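**Progress note, puzzle and table games strand, 2 June**

Sorry this is short, writing between sessions. Covers March up to now, Lorkstead and Korstead rooms together. Dromham gets its own note once they've sent me their sheets.

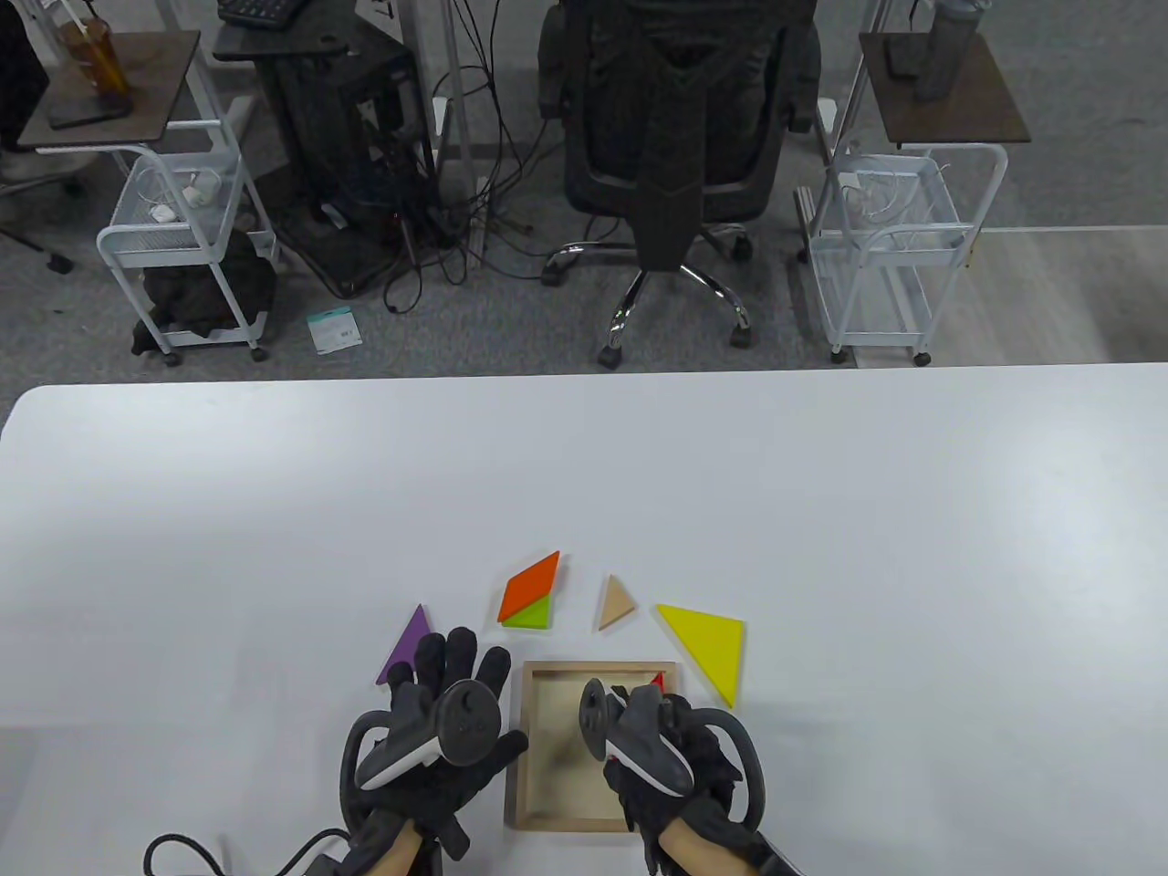 Main thing first: the tangram work is going well and we'd like to carry on with it. Sessions run so far: 38 at Lorkstead, 39 at Korstead. Both rooms a bit ahead of plan. Tray puzzles are the thing people ask for when they come in, which I didn't expect back in March when most wanted the card games.

**What we've spent on**

- Tray sets. Bought from Cárdenas, wooden trays with coloured pieces. Good quality, edges smooth, no splinters. Delivery slow.
- Storage tubs with lids, one per set. Should have done this at the start, pieces were getting mixed up between sets and you only find out halfway through a puzzle.
- Printed shape cards, matt finish. The glossy ones we tried first caught the ceiling lights and people kept tilting them.

Receipts are in the shared folder, one missing (the tubs), chasing it.

**How sessions run now**

Changed the order a bit. We used to hand over a full tray and ask people to tip it out and refill it. Too hard as a first go, a few gave up. Now the pieces start out on the table with the tray in the middle, and one piece already placed if they want the help. Then refill from there. Goes much better. After that the shape cards, easy ones first (house, boat), then the cat, then whatever they fancy.

Big triangles first is still the best tip we give. People leave them till last and then theres no room. The parallelogram is the one that causes the trouble, they turn it round and round and forget it can be flipped over. We've stopped telling them straight away, let them find it, only step in if they're getting fed up.

White tables are better than the old brown ones for this. Colours show up properly, and a plain wood piece doesn't vanish. Korstead still has brown tables, we put paper down, it slides about. Not ideal.

**Problems**

- Lost pieces. 3 gone since March, all small triangles. Carpet hunt found nothing. Cárdenas will sell singles but the postage is silly, so waiting until there's a proper order to add them to.
- Korstead room double booked, twice. Moved to the side room both times, too small, had to cut the group in half. Have asked for the bookings to be put on the one calender.
- Chairs. The office type are comfy but roll back when people lean in over the table. We want a few plain ones without wheels.
- Feedback forms too long, hardly any come back filled in past the first page. Cutting to one side.

**Next**

1. Finish the harder card set, drafts done, needs printing.
2. Try pairs, one with the card and one with the pieces, talking only. Had a quick go at Lorkstead, noisy but people enjoyed it.
3. Sort out tables or a decent non-slip mat for Korstead.
4. Dromham start-up, if the room is confirmed.

**What we need from you**

A yes or no on moving the leftover travel money into equipment. It would cover the mats and 2 more tray sets, no new money asked for. Also whether you want the full attendance sheets with the next report or just the totals, last time I sent both and I don't think the sheets got opened.

Budget table to follow seperately, waiting on the tubs receipt.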